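Pre-Inspection Checklist for Licensed Medical Cannabis Cultivation Sites, With Comments

Applies to indoor and greenhouse sites holding a cultivation license for medical use. Retail dispensaries and hemp fiber growers are outside its scope. Item numbers follow the order in which an inspector normally moves through a site, from the gate to the records room.

Section A. Perimeter and access

A1. License posted at main entrance, legible, address matches the site.
Comment: A license issued to a parent company does not satisfy this item. At the Flarnberg greenhouse the posted copy carried the old street number and was marked deficient until the amended copy was put up.

A2. Fence continuous, no gaps at grade, gates self-closing.
Comment: Check the ground line after heavy rain. Washouts under gates are the most common finding in October.

A3. Visitor log complete: name, time in, time out, escort.
Comment: Missing exit times count as one finding per page.

A4. Cameras cover every door to a grow, drying or storage room. Recordings kept for the full license retention period.
Comment: Ask for playback of a date chosen at random. A live view proves only that the camera is on today.

Section B. Plants and inventory

B1. Every plant above the tagging height has a tag, attached to the plant and not to the pot.
B2. Tag numbers agree with the tracking system. Sample 28 plants per room, or all plants if the room holds fewer.
Comment: One mismatch in the sample is recorded and corrected on site. Two or more mismatches trigger a full room count.

B3. Mother plants held in a separate room or behind a fixed barrier.
B4. Waste weighed, made unusable, and logged before it leaves the building.
Comment: The weight is taken before mixing with soil or other filler. Britari used the mixed weight for a full season, and none of its waste entries could be reconciled with harvest.

Section C. Drying, storage and worker hygiene

C1. Drying room temperature and humidity recorded at least twice per day. Instruments within calibration.
C2. Finished lots on shelves or pallets, clear of walls and floor.
C3. Quarantined lots physically separated and labeled with reason and date.

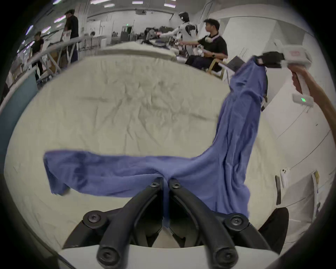

Duvside Compliance Desk

C4. Site clothing kept apart from street clothing. Used garments go into a closed bin at the end of the shift.
Comment: A hook on the back of the drying room door is not a changing area.

C5. Hand-washing station within reach of the trim room, stocked, drain clear.

C6. Pesticide store locked. Only products on the permitted list present, including unopened containers.
Comment: Products bought before the list changed must be removed, even if the seal is intact. "Kept for ornamentals" has been rejected as an explanation each time it has been offered.

Section D. Records

D1. Purchase orders tied to a licensed buyer. License number of buyer written on each order.
D2. Transport manifests signed at both ends. Retain the signed return copy.
D3. Lab results on file for each released lot.
Comment: The Marti template has no field for sample weight. Add it by hand until the form is revised — the result is incomplete without it.

D4. Staff list current. Background clearance on file for each person with access to plants.
Comment: Seasonal trimmers are included. So are electricians on a standing contract.

D5. Corrective actions from the last inspection closed, with evidence.
Comment: The site has 14 days to respond in writing to a finding. An extension must be requested before that period ends.

Scoring

The checklist has 19 items. Each is marked pass, deficient or not applicable. "Not applicable" needs a written reason in the margin. An unlocked product store, an untagged room or missing recordings is reported the same day, whatever the result on other items.

Keep the completed form with the site license. Scanned copies are accepted if the comments can be read.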